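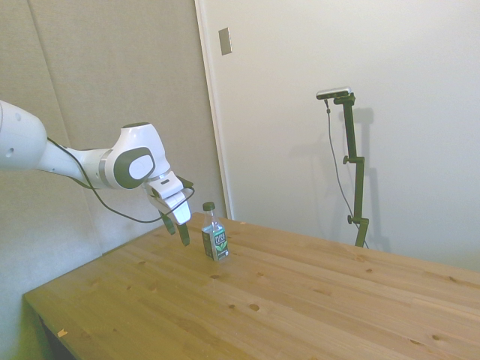
Workshop notebook, Nosdale

October 13, 2025

4 min read

Second round on the statement archive. We're trying to settle how to record what public figures and their press offices say about an illness, so that someone reading in a year can tell who said what and when. Test material is the Gratthorpe set: 400 items, all to do with the council leader's hospital stay and the month that followed.

Started by splitting the set by source. Press office bulletins, hospital bulletins, the leader's own posts, and remarks made to reporters at the door. The last group is the awkward one. Several are only known from a paraphrase in the Gratthorpe paper, and two paraphrases of the same remark don't agree. I've entered both and linked them. No attempt to pick one.

Time stamps. The first pass used the time of publication for everything. That put the hospital bulletin after the leader's video, when the bulletin was read out first and only posted later. Added a second field for time spoken. 220 items now have both. Where we only know the day, the field says "day only" and sorts to the end of that day.

Wording. We had a tag called "condition" with values good, fair, serious. Dropped it. Bulletins say things like "comfortable", "in good spirits", "resting", and turning those into a grade was us making a judgement the speaker hadn't made. The exact phrase goes in now, with a search on it. "In good spirits" comes up 13 times, all from the press office, none from the hospital.

Corrections. When a spokesman takes something back, the old entry stays and the correction gets its own entry pointing to it. The Shehu tool hides the older one by default, so a reader sees only the corrected version and has no idea there was another. Changed the default. It still hides them in the printed list and I haven't found where that is set.

Checked 100 entries by hand against the originals. Errors were mostly dropped quotation marks, which makes a quote read as our own text. One entry had the deputy's words under the leader's name. Fixed. The import script loses curly quotes when the source is a scanned page, so the scans need doing again.

Moltitz want a copy of the set for their election coverage. Fine by me once the quote marks are sorted. They should get the notes on sources with it and not just the table.

Still open:
- Deleted posts. We hold screenshots of some. Do they count as published?
- Unnamed "people close to the leader". Kept in a separate list for now.
- Printed list default, as above.
- Whether to carry on past the end of November or close the set there.

Rescan goes on overnight. Don't edit the door remarks until it's done, the script will write over them.

2 comments | 5 shares

Recent entries
Sorting bulletins by source
Paraphrase or quote: house rules
Shehu import settings
Notes on the Gratthorpe set, first round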